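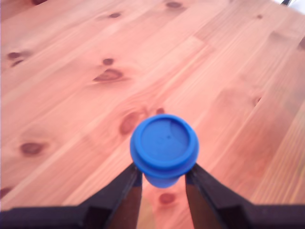 **Table check, Wevaston workroom, Thursday**

- [x] **Knots:** plenty of them, it's pine! I ran my palm over the big ones and nothing snagged.
- [x] **Seams between boards:** all tight. I tried a fingernail along each one and couldn't get it in.
- [ ] **Legs:** 4 bolts, one a bit loose. Needs the long Gittins key, and I left mine at home (sorry).
- [x] **Finish:** still that nice warm orangey color, so I'd leave the oil until August.
- [ ] **Small parts:** please put little plastic bits like the blue one back in bin 9 when you're done. I keep finding them on the floor by the door!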